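**On trial: Handusier Home, the household you rent by the month**

Anyone who has tried to teach a robot to tidy a kitchen knows the kitchen is the expensive part. Ours cost us a water heater and one good relationship with a landlord. So when Clondedance started selling Handusier Home, a simulated apartment you can drop your own robot into, Mirjam Baumgartner signed us up for the trial before the sales call had properly ended.

The pitch is simple. You get a furnished place with a kitchen and a living room, a pile of ordinary objects, and a list of chores. You bring a robot model and whatever software you think will run it. The package puts things where you ask, lets the robot loose, and keeps score. When it goes wrong you press reset, and the sofa forgives you.

The basic plan is $3,349 a year and covers three seats. A fourth person may look over somebody's shoulder, which the license doesn't mention and we haven't asked about.

We gave it six working days. Setup took most of the first one, mainly on account of a graphics driver with opinions. After that it was pleasant going. Aleksandra Sowa had the kitchen stocked before lunch on day two — coffee machine, plant, soap dispenser, a pair of black cups, a bottle of wine for morale.
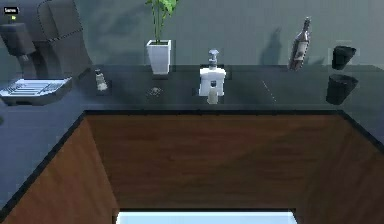
Placement is the part of the product I have the most feelings about. You can drop an object anywhere by typing in a position, and the software will take you entirely at your word. There is a setting called "settle" that lets gravity have a say before the run begins. It's off by default. I would like to meet the person who chose that default, somewhere with a nice solid floor.

With settle switched on, the physics are decent. Hard objects on hard counters behave the way you'd expect, and lifting a cup by its rim is about as annoying as it is in life. Soft things are weaker. A cushion looks like a cushion until you push on it, at which point it becomes a large bar of soap. Clondedance says cloth is being worked on. Every vendor in this business says cloth is being worked on, and I believe all of them.

The living room is where Benedikt Ammann spent his share of the trial, on the tidy-up chores. His favorite asks the robot to find a laptop and bring it back without knocking anything off the furniture. It sounds easy, and for Benedikt it is.

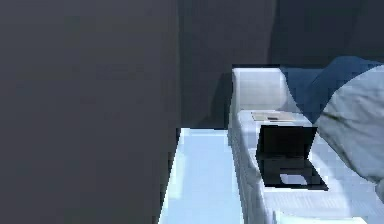 *The living room, with the laptop on the sofa.*

Scoring is clear and a little smug. Each run gets a pass or a fail, plus a log telling you which step went bad. The logs are the best thing in the box. We found three mistakes in our own grasp planner that way, two of them old enough to have been mine.

Grumbles: the object search is slow, and the manual still calls the product by its old name, Mutley, on every other page. Camera placement takes patience too. You can tuck a view in behind a wall or a panel without a peep of warning, and then spend a while wondering where half your room went.

Support was better than we deserved. Teodor Căpraru answered our tickets the same afternoon, including the one where the answer was "please turn on settle."

Would we pay for it? If you already have a robot and need it to fail cheaply, yes. If your work is mostly laundry, wait for the cloth. Our trial seats stay open until the end of the month, so ask Mirjam for a login, and leave the wine where you found it.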